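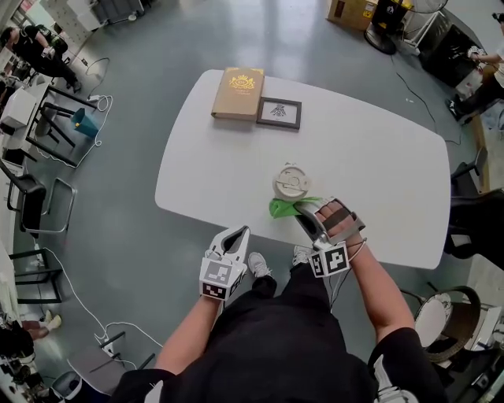 Hundby-Nachlassverzeichnis, Datenblatt

Fassung 0.4, September. Das Datenblatt gehört zur Datei hundby_nachlass.csv und sollte vor ihr gelesen werden. Wer nur die Zahlen sucht: Sie stehen unter "Umfang", und die Gründe, ihnen zu misstrauen, stehen in allen übrigen Abschnitten.

Worum es geht

Das Verzeichnis erfasst Haushaltsgegenstände aus Nachlässen, die über das Auktionshaus Ganar in Hundby verkauft wurden. Grundlage sind die gedruckten Loslisten, die Ganar bis zur Umstellung auf das neue Kassensystem geführt hat. Erfasst sind Bücher, gerahmte Drucke, Geschirr, Textilien und Kleinmöbel. Schmuck, Münzen und Waffen fehlen, weil Ganar sie in getrennten Listen geführt hat, die uns nicht vorliegen.

Ob sich aus Auktionslisten überhaupt etwas über das Wohnen in einer Kleinstadt lernen lässt, ist zwischen den beiden Bearbeiterinnen strittig. Suqin Meng hält die Daten für brauchbar, solange man bei den Büchern bleibt. Zodwa Baloyi hält sie vor allem für eine Quelle über die Gewohnheiten des Auktionshauses. Dieses Datenblatt hat überwiegend die zweite Person geschrieben.

Umfang

Lose gesamt: 1000
Nachlässe: 92
Lose ohne Zuschlag: 189
Loslisten mit fehlenden Seiten: 19

Die glatte Gesamtzahl ist kein Zufall. Wir haben nach dem tausendsten Los aufgehört zu tippen. Die restlichen Listen liegen in zwei Ordnern bei Baloyi und werden vielleicht irgendwann nachgetragen. Das Abbrechen erfolgte in der Reihenfolge der Ordner und nicht nach einer Stichprobe, spätere Listen sind also systematisch zu schwach vertreten. Bitte keine Zeitreihen daraus bauen. Es ist schon einmal passiert.

Spalten

los_id
Laufende Nummer, von uns vergeben. Hat mit der Losnummer des Auktionshauses nichts zu tun.

los_alt
Losnummer wie gedruckt. Nicht eindeutig. Ganar hat bei jeder Auktion wieder bei eins angefangen und bei Nachverkäufen Buchstaben angehängt, mal klein, mal groß. Wir haben nichts vereinheitlicht.

nachlass
Kürzel für den Nachlass. Namen sind entfernt. Wer in Hundby wohnt, wird einzelne Haushalte trotzdem wiedererkennen, das lässt sich bei einem Ort dieser Größe kaum verhindern. Deshalb bitte keine einzelnen Nachlässe zitieren, auch nicht mit Kürzel.

warengruppe
Einer von fünf Werten: buch, druck, geschirr, textil, moebel. Sammellose wurden der Gruppe zugeordnet, die im Text zuerst genannt wird. "Konvolut Tischwäsche und Bücher" ist demnach textil, "Konvolut Bücher und Tischwäsche" ist buch. Das ist willkürlich, aber wenigstens nachvollziehbar willkürlich.

beschreibung
Wortlaut der Losliste, einschließlich der Schreibfehler. Abkürzungen sind nicht aufgelöst.

zustand
Die Angabe des Hauses. Siehe unten.

schaetzpreis, zuschlag
Ohne Aufgeld. Leere Felder bei zuschlag bedeuten nicht verkauft, in einigen Fällen aber auch nicht notiert. Unterscheiden können wir das nicht. Die Zahl der Lose ohne Zuschlag ist also eine Obergrenze.

bemerkung
Handschriftliche Zusätze, soweit lesbar. Der Vermerk "Tang" steht bei etlichen Losen, und wir wissen bis heute nicht, was er heißt. Käufer, Lagerort und Spediteur wurden uns von verschiedenen Leuten mit derselben Sicherheit genannt.

Zu den Zustandsangaben

Das Feld zustand sieht ordentlich aus und ist das schlechteste im ganzen Datensatz. Es kennt die Stufen "sehr gut", "gut", "Gebrauchsspuren" und "def.". Drei Viertel der Bücher sind "gut". Bei den Drucken ist es nicht anders, und das kann jeder selbst beurteilen, der schon einmal einen gerahmten Druck aus einem Treppenhaus mit Nachmittagssonne gekauft hat.

Meng hat vorgeschlagen, die Stufen in Zahlen von eins bis vier umzuwandeln. Das haben wir gelassen. Eine Zahl lädt dazu ein, Mittelwerte zu bilden, und ein mittlerer Zustand von 2,3 sagt über die Haushalte gar nichts und über die Laune beim Katalogisieren wenig.

Zu den Büchern

Die Bücher sind der umfangreichste Teil und der mit den meisten Missverständnissen. Die Losliste beschreibt den Einband und selten den Inhalt. "Leinen, Goldpr., Wappen" kann eine Regimentsgeschichte sein, ein Schulpreis, ein Kochbuch vom Landfrauenverein oder eine Klassikerausgabe aus dem Abonnement. Verfasser und Titel fehlen bei der Mehrzahl der Lose.

Trotzdem wurde die Vorfassung benutzt, um etwas über die Lesegewohnheiten in Hundby zu behaupten. Dazu zwei Einwände. Erstens steht ein Buch im Nachlass, weil es aufgehoben wurde. Gelesene Taschenbücher gehen zum Flohmarkt oder in die Tonne, ungelesene Prachtbände bleiben. Zweitens hat Ganar Taschenbücher gar nicht angenommen. Was aussieht wie eine Vorliebe für feste Einbände, ist die Annahmeregel des Hauses.

Zu den Drucken

Unter druck fällt alles Gerahmte, das kein Gemälde ist. Das umfasst Stadtansichten, Blumen, Insektentafeln, Jagdmotive und Kalenderblätter, die jemand ausgeschnitten hat. "Stich" heißt in den Listen nicht, dass es ein Stich ist. Wir haben keine einzige dieser Zuschreibungen geprüft und raten davon ab, die Zuschläge mit Preisen aus dem Kunsthandel zu vergleichen. Häufig wurde der Rahmen gekauft.

Zu Geschirr und Textilien

Deckel ohne Dose, Untertassen ohne Tasse, Servietten in ungerader Zahl: Die Listen sind in diesen Gruppen genauer als anderswo, vermutlich wegen Reklamationen. Wer mit dem Datensatz unbedingt etwas auszählen will, ist hier am wenigsten falsch. Farbangaben bei Textilien sind dagegen wertlos. "Grün" reicht in den Listen von Flaschengrün bis Petrol.

Erfassung

Getippt von Hand, ohne Texterkennung. Ein Versuch mit Stavivow lieferte bei den Nadeldruckerseiten so viele erfundene Ziffern, dass die Korrektur länger gedauert hätte als das Abschreiben. Meng und Baloyi haben je eine Hälfte übernommen. Doppelt erfasst wurde nichts, eine Fehlerquote können wir daher nicht angeben. Wer eine schätzen möchte, soll bitte dazuschreiben, dass es die eigene Schätzung ist.

Bei den Loslisten mit fehlenden Seiten wurde nicht interpoliert. Der betreffende Nachlass trägt im Feld bemerkung den Zusatz "unvollst.". In einem Fall fehlt nur das Deckblatt, der Zusatz steht trotzdem dort.

Wofür die Daten taugen

Für Übungen zum Bereinigen unordentlicher Tabellen. Für Fragen nach dem Wortschatz von Auktionslisten. Mit Vorsicht für den Vergleich von Schätzpreis und Zuschlag innerhalb einer Warengruppe, sofern die Sammellose vorher entfernt werden.

Wofür nicht

Für Aussagen über Wohlstand, Bildung oder Geschmack. Für die Bewertung eigener Erbstücke (wir bekommen dazu Anfragen und beantworten sie nicht). Für Prognosen jeder Art.

Bekannte Fehler

Umlaute in der Spalte beschreibung sind in einem Teil der Datei als ae, oe, ue geschrieben, im anderen nicht. Das geht auf zwei Tastaturen zurück.

Einige Kleinmöbel sind als "Tisch" geführt, obwohl der Preis eher für ein Tablett spricht. Nicht geändert.

Das Kürzel N-07 steht wahrscheinlich für zwei Haushalte mit gleichem Familiennamen.

Die Datei endet mit einer Leerzeile, über die manche Programme stolpern.

Änderungen

0.4: Spalte epoche entfernt. Sie beruhte auf Wörtern wie "alt" und "antik" in der Beschreibung.
0.3: Nachlassnamen durch Kürzel ersetzt.
0.2: Doppelte Lose aus Nachverkäufen zusammengeführt, danach auf Wunsch von Baloyi wieder getrennt.
0.1: Erste Fassung, bitte nicht mehr verwenden.

Nutzung und Nachfragen

Weitergabe erlaubt, solange dieses Datenblatt dabei ist. Korrekturen bitte mit los_id und einer Kopie der Quelle. Korrekturen aus dem Gedächtnis sammeln wir in einer eigenen Datei, die nicht veröffentlicht wird.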